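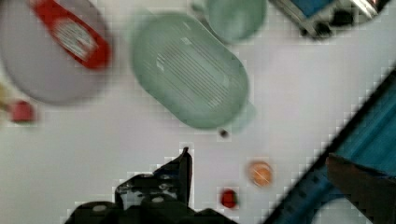
Pale green container and grey oval dish on a white tabletop.

Against the Matching Set

Saturday, 24 November 2018

Kitchenware is sold by colour and used by shape. Most of the trouble people have with storing it comes from that gap. A retailer such as Dumach will put a colander, a pot and a row of bowls on one shelf because they are all the same green, and a buyer will take them home as a group. In the cupboard they stop being a group. An oval colander does not nest in a round pot, and a round pot wastes the corners of any shelf it sits on.

My position is that shape should be settled first, capacity second and colour last. I have fitted out 3 kitchens on this basis, the latest in May, and in each one the shelf space was enough once the ovals were kept with the ovals.

The oval is the hard case. A round vessel has one dimension that matters on a shelf, the diameter. An oval has two, and it can be turned. An oval colander set lengthwise from front to back takes up less shelf frontage than a round one of the same volume, and it will sit across a narrow sink where a round one drops in. Those are real advantages. They are lost when the thing is stored crosswise under a stack of bowls, and that is how most people store it.

Dishes are a separate question. A shallow oval dish is commonly bought for serving and then spends its life as a tray. Sauce bottles end up on it, along with packets and whatever else was on the counter. I see nothing wrong with this. A dish with a raised rim holds a bottle on its side quite well, and one dish is faster to lift away than several loose items when the counter has to be wiped.
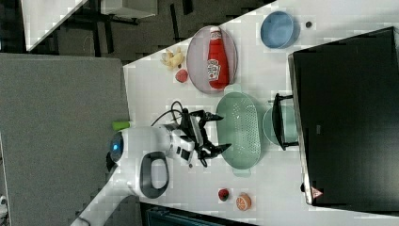 Patwary wrote to say that all of this assumes a cupboard, and that in a small flat the colander, the pot and the plate live on the table because there is no other place for them. On that view a matching colour does some work: it makes permanent clutter look intended, and the shape of the base hardly matters when nothing is ever stacked.

I accept part of this. If a table is the only storage, stacking matters less and appearance matters more. But a table used that way is also the only work surface, and every piece standing on it has a footprint. A bench-top oven or microwave already claims the back or one end. What is left has to serve for chopping, draining and plating. Two vessels that nest free up the area of one of them, whatever their colour.

The Dilaso catalogue is a fair example of how the trade sees it. The index runs by colour range, and base measurements are given only on the product pages, to the outside of the handles. Tab handles add length at both ends of a colander, so a figure taken over them tells the buyer whether it fits the shelf but says little about whether it fits inside anything else. Both figures should be printed. Nillero prints both, for its colanders at least, and I would like to see the practice spread to pots and dishes.

Until it does, take a tape measure to the store. Measure the base and the rim, inside and out, and write the numbers down before looking at the colours. If 2 pieces on the list will nest, buy those, and let the green one stay on the shelf if it is the wrong shape.

Print this article
E-mail this article

Recent opinion
Why Drawer Dividers Should Be Adjustable
The Case for Fewer Lids
Open Shelving and Grease
Bench Depth: A Neglected Dimension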